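How to label and sort a household's keys

Most houses end up with a drawer of keys that no one can match to a lock. Sorting them takes an afternoon, and after that it's a matter of keeping it up. The method below uses plastic key tags with a paper insert under a clear window. They come in packs from hardware and stationery shops in a handful of colours.

What you need

Plastic key tags with split rings
A fine-tipped permanent marker or a ballpoint pen
Small scissors
A blunt butter knife or a staple remover, for opening rings
A notebook, or a spreadsheet if you prefer
A hook rail or a shallow tin with a lid

Step 1. Gather every key

Go through the kitchen drawer, coat pockets, the glovebox, the shed and the bowl by the front door. Include padlock keys, window keys, bike lock keys and the little ones for cash tins and filing cabinets. Tip the lot out on a table with good light.

Step 2. Test them

Start with the locks you use every day and work outward. Try each key gently. If it goes in but won't turn, don't force it, as a key snapped in a cylinder will cost you a locksmith's visit. Put a strip of masking tape on each key as you identify it and write the lock on the tape. The tape comes off later.

Keys that fit nothing go into an envelope marked with the month, for example October. Keep the envelope for a year before you take the keys to a scrap metal bin.

Step 3. Put duplicates together

Hold keys of the same shape back to back and compare the cuts against a window. Check the number stamped on the bow as well, if there is one. Padlock keys often carry a short code such as 386 or 77, and two keys with the same code from the same maker will usually open the same lock. Try them both anyway.

Choose one key of each set for everyday use and hang the others as spares.

Step 4. Choose a colour system

Keep it simple. One that works for most homes:

Blue – house doors
Green – shed, garage and side gate
Red – vehicles and trailer
Yellow – windows and padlocks
White – keys you're holding for neighbours or family

If you only have one colour of tag, use a letter at the start of each label.

Step 5. Write the insert

Slide or lift the insert out before you write on it. Ink on the outside of the window rubs off in a pocket within weeks. Use a short code, and leave your street address off. "B2" in your notebook can mean "back door, spare 2", and a stranger who finds the key learns nothing from it. Let the ink dry for a minute before you close the tag up, or it will smear on the plastic.

If the insert is a loose fit, trim a piece of light card to the same size and place it behind.

Step 6. Fit the ring

Small split rings are hard on fingernails. Push the tip of the butter knife between the two coils near the open end and twist slightly. Feed the key on first and follow it round until it drops free inside the ring, then do the same with the tag. Check that both coils have closed flat. A ring that stays sprung open has been stretched and should be replaced.

One key per tag is best for spares. For an everyday set, tag only the ring.

Step 7. Hang and record

Write down the code, the lock, the number of copies and who holds them. Keep the list somewhere separate from the keys. A hook rail inside a cupboard door works well, away from the front door and out of sight of any window. Leave 2 spare hooks for whatever turns up next.

Common problems

The tag splits at the hole. The ring is too thick for it. Swap to a thinner one.

The label fades. Ballpoint lasts longer than felt tip in a sunny spot. Rewrite outdoor tags once a year.

The key jams between the coils. Turn it back the way it came and open the gap a little wider with the knife. Don't pull.
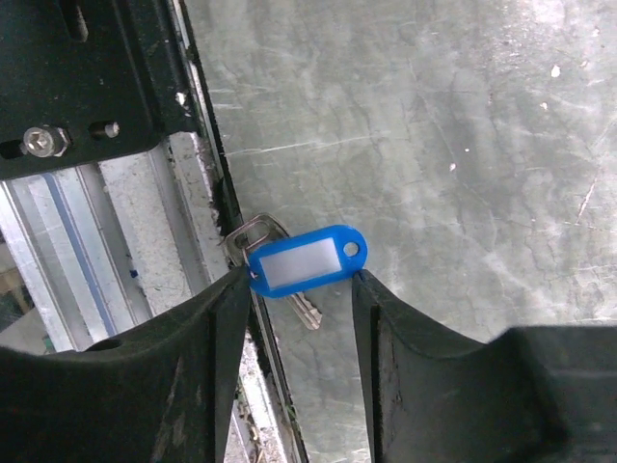
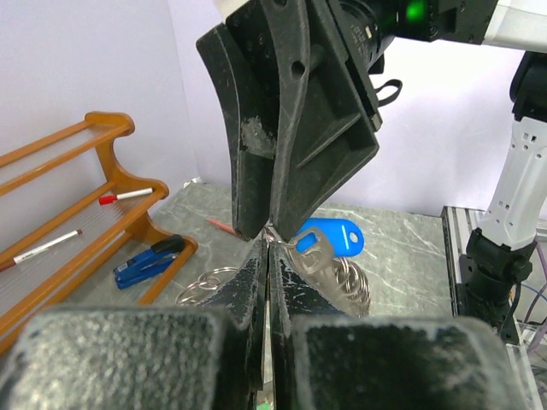 A silver key with a split ring and a blue plastic tag. The label in the first picture is still blank.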